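## 4. Setting Up the Bekus Water Corner

Your dispenser stands on the floor and will not complain about it. Please choose the spot before filling anything, as second thoughts get heavy.

1. Stand the dispenser upright, 40 mm clear of the counter behind it.
2. Plug it straight into the wall. The cord is 1490 mm long, a figure we are asked about often and cannot change.
3. Line up the spare jugs on the floor to one side, handles where a hand can find them. Small bottles go on the counter.

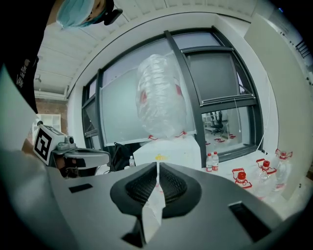
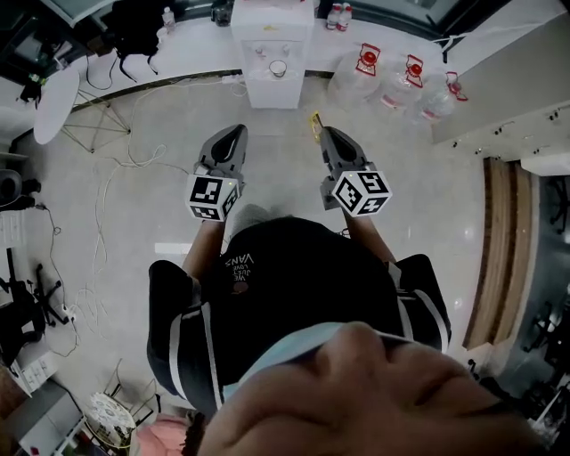

4. Put a cup in the drip area, then press a tap. The other order also works, once.

**Caution:** Keep cables off the walking path. A person carrying a full jug sees very little of the floor.

**Note:** Save the box and bag until the first 100 cups are poured. Gerlach service will ask for both, usually the day after you recycle them.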